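Ninety percent of what, exactly?

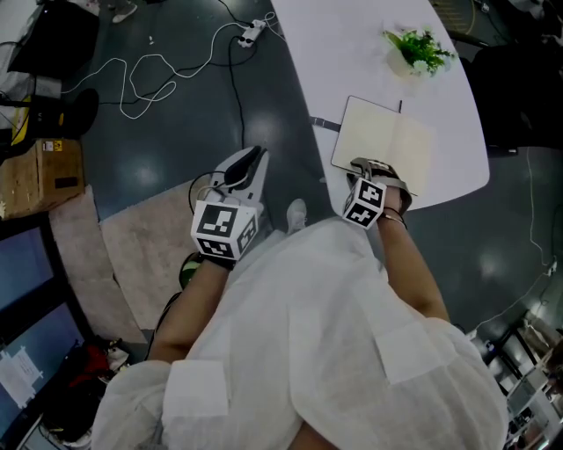 I have been reading government statements about the Ruradau district for most of September, and I keep running into the same kind of sentence. The area is "largely reopened." Life is "returning to its usual rhythm." Restrictions have been eased "in the great majority of localities." I would love to believe it. My aunt's side of the family comes from there and I spent six summers in Fanden as a kid, so I have no wish to see the place shut up any longer than it has to be.

But look at how the sentence is built. A locality, as the interior ministry uses the word, can be a town of thirty thousand or a hillside with a goat shed and two families. When the spokesman, Ashraf Tazi, told reporters that only 4 localities are still under the evening curfew, he was probably telling the truth. He didn't read out which ones. You had to go to the annex on the ministry website, and the annex is a scanned table that came out sideways. I turned my laptop on its end and read it. Fanden is on the list. So is Asfaw, with the market, the bus station and the only hospital with an X-ray machine that works at night. So the empty hills are free and the places where people live are not.

I asked my cousin what the easing looked like from her kitchen window in Fanden. She said the checkpoint by the bridge had moved 300 meters up the road. It used to be before the bakery and now it's after it. She can get bread without showing her card. I suppose somewhere that has been entered as progress.

Then there are the phones. The official line is that service was "restored in phases," and I have tried to work out what a phase is. Landlines came back first, which is nice for the people who have landlines. My uncle had his taken out years ago and is now being told by everybody that he's reachable. Mobile calls work in the morning and then they don't. Data, forget it. The ministry counts a tower as restored when it has power, and I only know that because an engineer said so on the radio and was not invited back.

I'll be fair, or try to be. The people on the other side aren't giving me much to hold on to either. The residents' league put out a figure of 647 people detained since the orders came in, and it was in every foreign paper by the next morning. I wrote to Eskil Ekström, who handles their press, and asked whether that was people or arrests, because a man picked up twice and let go twice could be counted both ways. He wrote back a very polite email that thanked me for my interest and did not answer. I wrote again. He thanked me again. It may well be 647 people. It may be more. But if I'm going to roll my eyes at one side for its sideways table I can't swallow the other side's number whole.

What I'd like is boring. A list of place names, with the population next to each one, and the hours when you can and can't go outside. Somebody in an office has that list, because the police couldn't do their job without it. Print it. Then we could all stop arguing over "great majority" and go and argue over something real, like why Asfaw needs a curfew at all when the governor says there hasn't been a single incident there in weeks. If there were no incidents, what's it for? And if the curfew is the reason there were no incidents, then how would anyone ever decide it was time to lift it?

That question was put to Tazi, by the way, by a young woman from one of the local papers. He said the situation was under constant review - I have heard that before, in other years and from other men - and moved on to the road budget.

The road budget is its own story. The Rulik road has been announced three times that I can find and I drove it last spring. It's still gravel after the second bend. I mention it only because the same office is doing the counting.

Schools are supposed to be open too. My cousin's boy went in, found two teachers and nine other kids, and was sent home before lunch with a worksheet. The school is open. I'm sure it's in the table.

I'll write more when the next annex goes up. If anybody in Asfaw has managed to get a copy of the actual curfew order, the one with the stamp and not the summary, I'd be very glad to see it. My address is in the usual place.

Print this post
E-mail this to a friend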